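Is the Coltbridge open day worth the trip if you mostly care about home robots?

I teach an after-school tech club and I'm thinking of taking 16 kids to the open day in June. Last year I went to the one in Andby and it was nearly all factory arms behind glass. Has anyone been to the household session at Coltbridge? Do they let visitors get close, and is it okay for 6th graders?

Posted by andby_tinkerer

Yes, go! I went to the spring one and the household session was my favorite part of the whole day (I stayed for it twice). They do chores with hand-held grippers, so people are guiding the jaws themselves, and you get to see how hard soft stuff really is. Clothes on a bed sounds like nothing until you try to plan where two fingers should pinch!

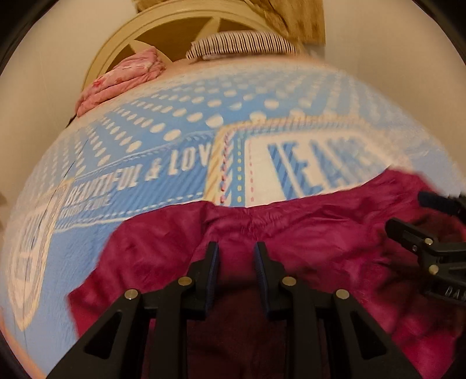
Gripper on the magenta fleece, bedroom session

Ask them about picking a grasp point. I got a ten-minute answer and loved every bit of it. Bedrooms are small, so your group will have to split up. I'd say 4 at a time, and send the rest to the Sabatier hall, where the wheeled robots are.
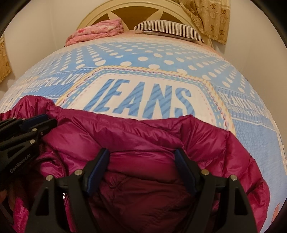 Cullstead Mom says the morning slots fill up first, and that her daughter's class got in only by calling ahead. So call! The sign-up page didn't have a group option when I looked.

One more thing, the folding part goes slower than you'd expect. My nephew got restless, then got completely hooked once he started guessing the next move out loud. 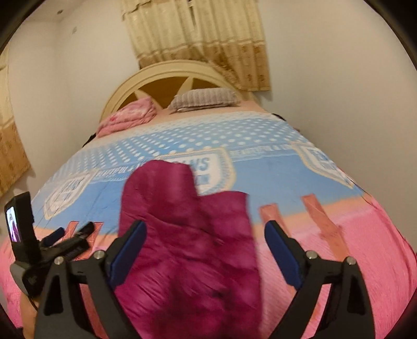
Folded cloth between the jaws

Posted by gearsandsocks

went two years ago, parking is bad. more than 300 people there by lunch and the line for food was out the door. robots were good though. bring snacks

Posted by lowbattery_lou

Sixth grade is fine, mine was younger than that. The talk at 4 is pretty technical, so I'd skip it with kids and do the bedroom session again.

Posted by cullstead_west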